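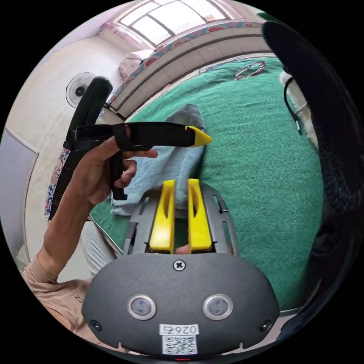
Tedham Laundry Set
Version notes and data card, 2022-12-24

Can a machine fold your washing yet? Not really, but it's getting a lot more interesting! Tedham is our small attempt to push things along: recordings of people handling clothes on a bed with hand-held grippers, so that a robot arm fitted with the same fingers can learn from them.

What's in it

There are 200 episodes, each covering one garment from heap to folded pile, or as near to a pile as we got. Jeans, T-shirts, towels and a few awkward things like fitted sheets. Left and right grippers are recorded separately and matched up by time. Of the 200, we suggest 160 for training and 40 for testing. The split is in splits.txt, and please keep to it if you want to compare results with ours.

Why clothes, and why at home

Cloth is wonderful and maddening. A mug is the same shape wherever you put it down, but a pair of trousers is a new object each time you drop it. Most of the folding demos we've seen start with a shirt already laid flat on a clean bench, and we wanted the bit before that — finding a corner, lifting, shaking out, putting it down and having another go.
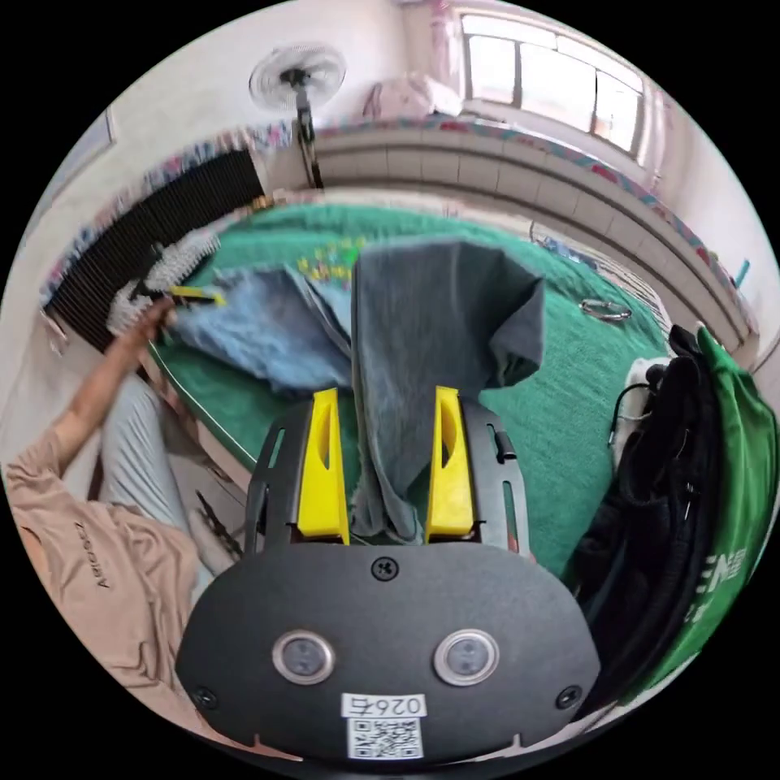
Picking up is the part where we've made the most headway. Our baseline policy, Flalleo, got hold of the garment and lifted it clear in 100 of our trials with towels before we stopped counting, and Rehema Mutiso's change to the finger closing speed in August made a huge difference to thin fabrics. Folding in half is fair for towels, poor for anything with sleeves. Pockets and turn-ups still defeat it completely.

Denim deserves a section of its own. It's stiff at the seams and floppy between them, so both hands have to pull evenly or the legs twist. 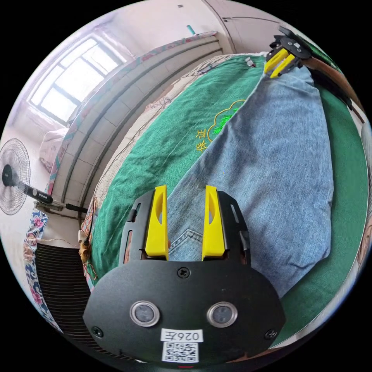 A person corrects for that without thinking, with a little tug on one side. Flalleo tends to pull harder with whichever hand closed first. If you have ideas, we'd love to hear them.

Known problems

Left and right clocks drift slightly in the longest episodes. Use the corrected times in sync.csv.
Inside-out garments are labelled only from episode 40 onwards.
Strong daylight washes out pale fabric in places.

Related work of ours

Jeltotton is the sorting set (darks, lights, socks) and uses the same file layout. The loader by Gladys Lukumay reads both.

Licence and contact

Free for research and teaching. Questions and corrections go to the issue tracker — label them "tedham" so they reach the right person.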